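Virkstead Skills Laboratory
Progress report to the Athumani Fund
Monday, May 23, 2005
Submitted by Rasha Mahasneh, Program Manager

1. Suturing practice

Work under the second stage of the grant began in January. Six trainees are enrolled, and each is assigned 12 bench sessions on closing an incision in tissue. Instruction is led by Walid Awad and covers needle handling, thread tension and the tying of knots with two instruments.

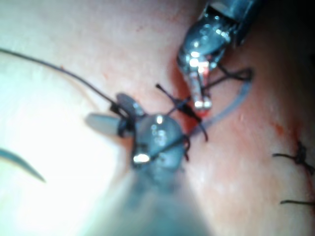
Thread control remains the area in which trainees need the most time. Mr. Awad has moved the wrapping of the thread around the jaws to an earlier session, and knots are now reviewed with each trainee before the next exercise is assigned. Two trainees have completed all sessions. The remaining four are on schedule.

2. Supplies and spending

Suture use was higher than planned in the first weeks. A supplementary order of $2,000 was placed with Stuswood and charged to the consumables line, with the approval of Kvido Kubíček.
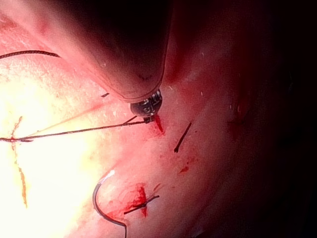

Gentle handling of the tissue surface has been added to the assessment form at the request of Yara Zein. The revised form is attached as Appendix B.

3. Next period

The laboratory requests permission to carry unspent travel funds into consumables.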